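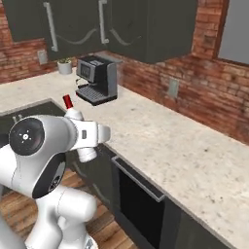
红砖墙配深炭灰吊柜，底下是浅色花岗岩长台面

Pullia 橱柜灯用后感：贵了点，但我切葱终于看得见了

2023年5月12日

先说我家厨房的毛病。吸顶灯装在正中间，人往台面前一站，后脑勺正好把光挡得严严实实，菜板上就剩一大团我自己的影子。白天还好，有窗，到了晚上切葱花基本靠手感。前几年一直凑合，拿手机手电筒立在酱油瓶边上照过，也买过那种电池的小圆拍拍灯，贴上去亮得跟月光似的，炒一次菜油烟一熏就往下掉，有一回直接掉进汤里（汤倒了，心疼）。

去年十月终于下决心换正经的橱柜灯，看了一大圈，最后买了 Pullia 的吊柜底灯，长的那款，灯体73厘米。到现在用了大半年，油烟也熏过了，水也溅过了，觉得可以写一写了。自己掏钱买的，没人给我寄样品，所以该骂的地方我会骂。

为什么是这个牌子

最早种草的是 Sydorenko 那款，外形真好看，细细一条，装上几乎看不见。可是它要在橱柜里面开槽，师傅来看了一眼我家柜底板，摇摇头说太薄，开了槽怕以后塌腰。我当时还不死心，问能不能浅浅开一点点，师傅不接话，开始收卷尺。好吧。

第二个考虑的是 Restetti，明装的，价格很友好，差不多是 Pullia 的一半。我在建材市场摸过样品，外壳捏着有点软，插头那里晃晃荡荡的，而且店里点亮的那一条，从侧面能看见一颗一颗的灯珠印子，映在台面上就是一串小亮点。我家台面是抛光的，反光厉害，这种灯装上去我估计每天都会看见那串珠子然后每天都烦。

Pullia 也是明装，厚度比 Sydorenko 厚不少，但是灯罩是奶白的，点起来是一整条匀匀的光。到手600左右，买的时候肉疼了好几天，放购物车里进进出出的，最后是某天晚上切到了指甲（只是指甲！没出血！），一生气就付款了。

开箱和安装

包装挺扎实，纸壳卡得很紧，拆的时候差点把说明书一起撕了。里面有灯、电源适配器、两个金属卡扣、一包螺丝，还有一张钻孔用的定位纸。定位纸这东西太贴心了，拿胶带粘在柜底，照着上面的点打孔就行，我这种量尺寸永远差一点点的人也没打歪。

螺丝就没那么贴心了。配的螺丝偏长，我家柜底板薄（前面说过），要是照着拧到底，尖头肯定会从柜子里面冒出来，我里面放的是碗！还好拧之前比划了一下，翻出以前装窗帘剩的短螺丝换上了。大家买之前先量一量自己家的底板，薄的话提前备几颗短的，五金店一把也花不了几个钱。

适配器个头不小，插在台面上方的插座里会把旁边的孔也挡掉一半，电饭锅的三脚插头就挤不进去了。我后来把它挪到吊柜里面，油烟机的插座旁边正好有个空位，线从柜角的缝里穿下来。线是够长的，甚至有点太长，多出来那截我盘了盘，用扎带捆在柜子里侧。如果你家吊柜里没有插座，这个适配器放哪儿真的要想好，不然白白占地方，还难看。

从拆箱到点亮，我一个人弄了一个下午，中间包括一次踩着凳子发现螺丝刀忘在楼下，和一次坐在地上吃橘子。手脚麻利的人应该会快得多。涉及改线路的活还是请电工，我这个是插头直接插的，所以才敢自己来。

亮度和颜色

点亮的那一下真的“哇”出来了！整个台面像被人擦过一遍，连我以为很干净的墙角都露出了一道油印子，当场就去拿抹布。

亮度是可以调的，一共七档。我日常切菜用中间偏上，洗碗用低一点的，最高那档只在找掉在地上的豆子时开过，太亮了，照在白瓷盘上晃眼睛。最低档我特别喜欢，半夜起来喝水，厨房有一点点光，又不会把人彻底照醒，现在我几乎整晚都留着这一档。

色温是固定的，暖白，买的时候要选好，到手就改不了了。我犹豫过要不要冷白，觉得冷白看东西更清楚嘛，后来想想厨房连着餐桌，一边黄一边蓝吃饭会没胃口。暖白看肉的颜色会偏红润一点，买回来的肉放灯下都显得很新鲜，这一点大家心里有数就行，判断新不新鲜还是拿到窗边去看。绿叶菜倒没怎么偏色，香菜和芹菜叶子分得清清楚楚，之前我可是在昏暗里认错过的，煮了一锅芹菜叶牛肉面。

光的范围也说一下。灯装在吊柜底部靠外的位置，台面前半部分照得最亮，也就是真正放菜板的地方；靠墙那边稍微暗些，但看调料瓶上的字没问题。我一开始想装得靠里，觉得藏起来好看，先用胶带临时粘了一晚上试效果，结果手的影子又跑到菜板上了，赶紧改回外侧。强烈建议打孔之前都先粘一晚上试试，孔打下去可就回不了头了。

台面颜色对效果影响也蛮大。浅色石材反光好，中档就够亮，整个厨房都跟着亮堂；我爸妈家是黑色台面，我拿着灯过去试过，同样的档位感觉像少了一半的光，得再往上调。吊柜颜色深的话倒挺合适，灯一开，柜子退到暗处，光都落在下面，有点小餐馆的味道。我家柜子是米黄的，没有那个氛围，羡慕。

感应开关，又爱又恨

Pullia 的开关是挥手感应，手在灯的右端底下晃一下就开，再晃一下就关，手停在那里不动就是调亮度。揉面的时候、手上都是鱼腥的时候，不用碰任何东西就能开灯，太舒服了，光凭这一条我就能原谅它很多事。

恨的是它有时候太灵敏。我的刀架原来放在右边，每次抽刀灯就灭，插回去灯又亮，跟闹鬼一样。我把刀架搬到了左边才消停。蒸锅也不行，蒸汽大的时候往感应头上一扑，它会自己忽明忽暗地调档，我蒸馒头的时候就看着灯慢慢暗下去，气氛倒是到位了，馒头看不清了。现在蒸东西我都把锅往旁边的灶眼挪。

冬天还有个小问题，感应头上结了一层油膜以后反应会变迟钝，要晃好几下，在外人看来就是我在对着柜子招手。拿湿布沾一点点洗洁精擦掉，立刻恢复。所以也算不上坏，记得擦就好。

对了，说明书上写可以接同品牌的遥控器，要另外买，我没买。厨房里再多一个遥控器，我百分之百会把它跟剩菜一起放进冰箱。

好不好打理

灯罩是平的，没有花里胡哨的凹槽，顺手一抹就干净。两头的堵盖和灯体之间有一条细缝，会积油，我用旧牙刷刷，刷完再用干布走一遍。擦之前先断电，这个说明书里也写了，写得很小。

奶白灯罩用到现在没有发黄，至少我肉眼没看出来。之前那个拍拍灯两个月就黄得像老照片，对比之下还是挺欣慰的。里面也没进虫子！去年夏天我家吸顶灯里躺了一层小飞虫，每次抬头都要做心理建设。今年夏天这条灯还没经历过，到时候有虫我再回来更新。

发热方面，开一晚上摸外壳是温的，柜子里正上方放的巧克力我后来还是挪走了，有一块边上软了，也分不清是灯的缘故还是那几天暖气太足。放米、放碗碟都没事。

售后打过一次交道

装上没多久，有一边的堵盖松了，一擦就掉。联系客服，先让我拍照，再让我拍视频，再让我换个角度拍，我差点放弃。后来倒是爽快，直接寄了一对新的，没收钱，连邮费都没让我出。新的卡得很紧，到现在没掉过。客服说话客客气气的，就是回复有点慢，上午问的，下午才有动静，急性子的人做好准备。

跟 Mandunix 的比一下

写之前有人在我上一篇底下留言，问 Mandunix 的充电款怎么样，正好我爸妈家装的就是那个，逢年过节我都在它底下洗碗，可以说几句。

Mandunix 是磁吸的，背后一条铁片粘在柜底，灯一吸就上去了，完全不用打孔，租房子的朋友会很喜欢。缺点是要充电，我妈总忘，经常是包饺子包到一半没电了，全家挪到客厅接着包。亮度也弱一点，照一块菜板可以，照一整条台面就不够了。充电口在灯背后，每次都得取下来，取多了铁片的胶会松，去年过年我拿双面胶重新粘过一次。

所以如果是租房，或者厨房实在没有多余的插座，我会选充电的，便宜，搬家能带走。自己的房子、天天做饭的，还是插电的省心，不用惦记它今天还有没有电。

几件碎碎的小事

线是白色的，我家墙砖是米色，露出来的那一小截有点扎眼，我买了个线槽扣上了。要是有深色的线可以选就好了，柜子颜色深的人家估计更介意。

断电以后再来电，它会记得上次的档位，这个好评！我家那片老跳闸，之前的台灯每次来电都自动开到最亮，半夜被亮醒过好几次。

灯点着的时候拍照，手机里偶尔会有横纹，肉眼看是稳的。想在厨房拍菜的可以调高一档试试，我这边调到最高那两档就没有横纹了。

邻居来借醋的时候问过这条灯多少钱，我报了价，邻居说那还是用手机照着吧。嗯，可以理解，我也是那么过来的。

水槽上面那一段现在还是黑的，我打算等有活动的时候再买一条短的补上，看客服的意思，两条可以用转接线串在一个适配器上，转接线我已经先买了，放在抽屉里等着。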